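Deposit Systems Should Be Judged by the Return Counter

Opinion, Satish Reddy

Public discussion of bottle deposits tends to settle on a single number, the size of the deposit itself. Legislators debate it, trade groups object to it, and newspapers print it in the headline. Far less attention goes to the place where the bottle comes back. After several years of advising small beverage producers on packaging, I have come to believe that the return counter deserves at least as much of our concern as the coin.

A deposit is a promise. The customer pays a little more at the register on the understanding that the money will be given back on fair terms. When the counter is open only until 3 in the afternoon, or when it accepts some bottles and refuses others that look much the same, the promise is kept on paper and broken in practice. The people who lose most are those for whom the deposit matters most. A household with a car and a garage can wait for a convenient time. A household with neither cannot.

The arrangement in Nolia is instructive. When the town's grocers and the Devadiga bottling works agreed to share a refillable bottle, they first planned one central depot beside the works. It was a sensible plan from the point of view of the truck schedule. In its first season, 57 of every 100 bottles came home. The grocers then agreed to take bottles at their own doors during all hours of business, and by the following September the figure had reached 80. The deposit did not change in that time. The distance did.

Aksel Hallgrímsson, who managed the works during both periods, has argued that the comparison is unfair to the depot, which was new and poorly advertised. I accept part of his objection. A new habit takes time to form, and some of the improvement would have come in any case. Yet his own view, as he put it at a public meeting, was that he would not go back to the depot if the rent were free. I take that as the more useful piece of evidence.

There are real costs on the other side, and those who favor refilling should state them plainly. Small shops have little storage. Empty bottles attract wasps in warm weather and take up room that could hold goods for sale. Staff must handle glass that someone else has handled. A handling fee paid to the shop is therefore a fair charge on the system, and it should be set high enough that a shopkeeper is pleased to see a customer arrive with a full bag. Where the fee is too low, the shop finds quiet ways to discourage returns. The sign moves to the back of the store - or it disappears.

The crate also deserves more respect than it receives. A common crate, of one size and shared by every producer in a district, allows a driver to load without sorting and a shop to stack without planning. Motis, a cooperative of cider makers in the next county, resisted the common crate for years on the ground that its own was part of its identity. The labels on its bottles already did that work. Its members now use the shared pattern and have kept their customers. Aladance, a larger producer of mineral water, continues to hold out, and its crates still have to be picked from the pile by hand.
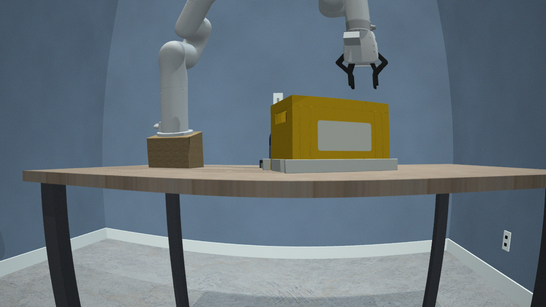
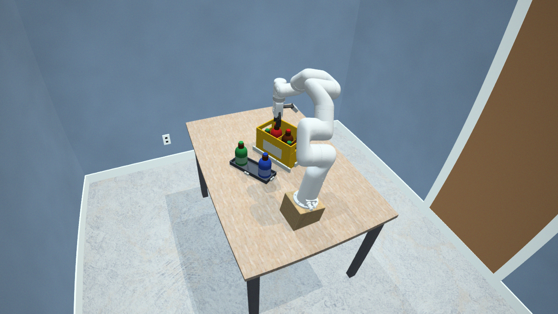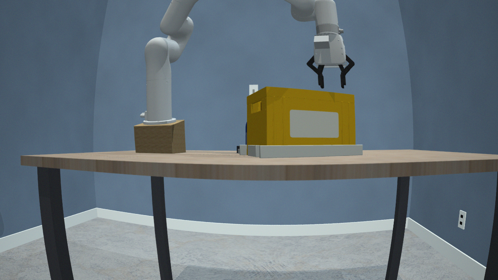
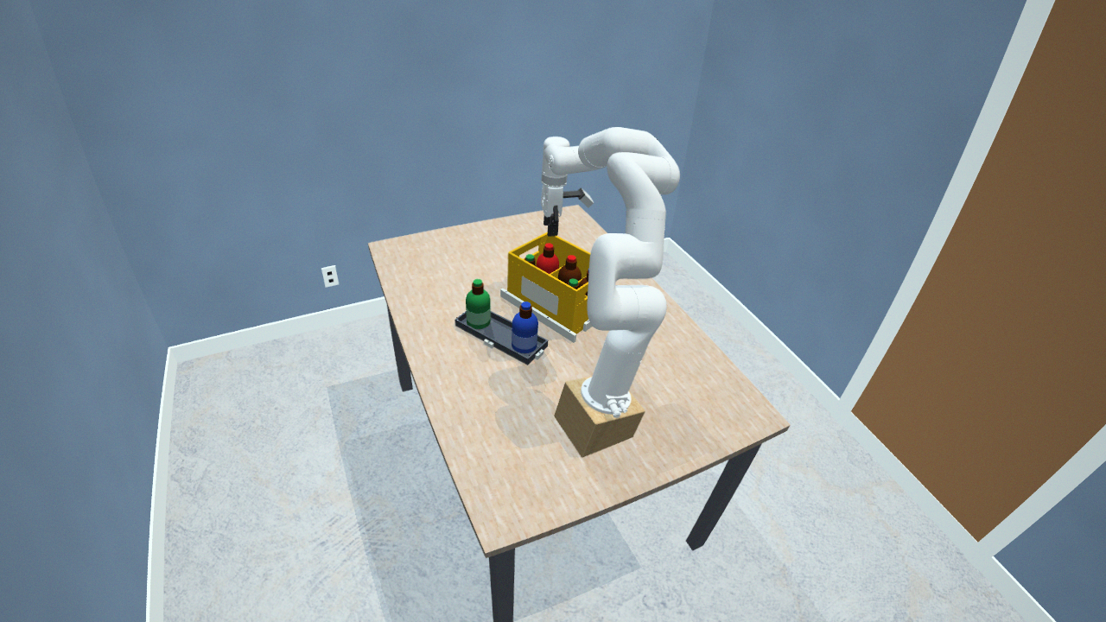
Computer renderings: a yellow crate and a white robot arm at a wooden table.

I would ask any legislature considering a deposit law to begin with three questions. How far must a person walk to return a bottle? During what hours? Who is paid for receiving it? The amount of the deposit can be settled afterward, and it will be easier to settle once those answers are written into the bill.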